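**Hunside Garden and Allotment Society**
Minutes of the general meeting, April 12, 2021

Chair: Embla Sjögren
Minutes: Muthu Shetty
Attendance: 15 members, as signed in the book. Apologies were received from the Mallel Road plots.

**1. Minutes of the previous meeting**

Read and approved with one correction. Under item 4, "north gate" should say "east gate." The correction was written into the book and initialed by the chair.

**2. Matters arising**

The new padlock for the tool shed is on. Members who still have the old key should drop it in the box by the shed door. The old key does not open anything now, but the ring tags are needed.

The question of who trims the hedge on the Cabello Street side has been answered. The city wrote back and said the hedge is ours on both faces. Embla will add it to the fall work list. A member asked whether it could be done sooner. The chair said birds are nesting and it will wait.

**3. Water**

The mains were turned on last week. The tap at the bottom end has low pressure again. Muthu checked the valve and found it fully open, so the fault is farther up the line. It was agreed to ask the plumber who did the work two years ago before trying anyone else.

There was a long discussion about hoses left running. The rule stands as written: no unattended hoses, no sprinklers, and cans only after a dry spell is declared. A proposal to fine members was put forward and withdrawn. A reminder will go up on the board instead.

The 1,000-liter rain tank behind the shed has a cracked lid. It can be used as it is, but mosquitoes will be a problem by summer. A replacement lid costs $70. Approved, all in favor.

**4. Plots**

Plot 10 has been given up. The first person on the waiting list has seen it and will take it, provided the old greenhouse base is removed. The society will clear the glass. The new holder will deal with the slabs and may keep them.

Two plots have not been worked since last summer. Letters were sent and one reply came back, asking for more time on account of a knee operation. Agreed to give until the end of the season. The other holder will get a second letter. If there is no answer by the next meeting, the plot will be offered out.

The waiting list was read. One name has been on it under two spellings and will be entered once, at the earlier date.

**5. Plant sale in May**

The sale will go ahead outdoors, on the grass by the main gate. Tables are to be set well apart, with one way in and one way out. Members are asked to have their plants labeled and priced before they arrive. Last time a lot of pricing was done on the day and the line got long.

Vegetable starts: tomatoes, squash, beans and leeks are promised. No one has offered peppers. Anyone with spare pepper plants should tell Muthu.

House plants: it was agreed to have a separate table for these. They sold well before but were mixed in with the bedding plants and some were knocked over. Members bringing succulents should pot them up soon so that they have time to settle. Use a gritty mix, and bring a saucer if the pot has one. Pots without a drain hole will not be accepted.

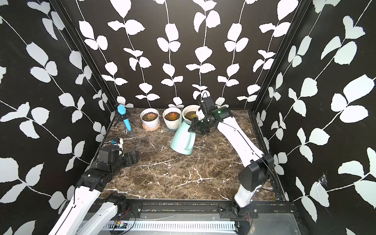 *Item 5: succulent in a white ribbed pot, with saucer.*

Pricing was discussed. Some felt that potted succulents should be priced by the size of the pot, others by the plant. It was left to whoever brings them, with a minimum of $3. Plants in plastic pots can go for less.

Leftover plants will be offered to members at the end of the sale at half price. What is not taken will go to the school garden, if the school wants it. Embla will ask.

Cash only, as before. The card reader was tried at the fall sale and could not get a signal at the gate.

**6. Compost and manure**

The stable can deliver one load this spring. Last year's load was dumped across the path and blocked it for three days. This time the driver will be met at the gate. Members may take four barrows each in the first week. After that it is open to all.

The left-hand compost bay is full and should be left alone until fall. Please use the middle bay. Bindweed, couch grass and cooked food do not go in either one.

**7. Mower**

The Ivo mower would not start at the first cut. Muthu cleaned the filter and changed the plug, and it now runs but stalls on long grass. A repair shop has been asked for a price. The paths by the lower plots will be cut by hand mower until then.

**8. Money**

The bank statement was passed around. Rents are in from all but two plots. Insurance is due in May and will be paid from the main account. Plot rents stay the same for the coming year, agreed with one against.

**9. Any other business**

- A pair of pruning shears with a green handle was found near the rain tank. It is on the shelf in the shed.
- Dogs must be on a leash at all times, including in the parking area.
- A member asked for a bench at the top end. There is no money for one this year. If someone has old boards, the chair would like to hear about it.
- The seed swap box is back in the shed. Write the year on the packet.

**Actions**

- Embla: call the plumber; write to the school; send the second plot letter.
- Muthu: order the tank lid; put up the hose reminder; get the mower price; meet the manure driver.
- All: plants labeled and priced ahead of the sale.

The date of the next meeting will be posted on the board after the plant sale.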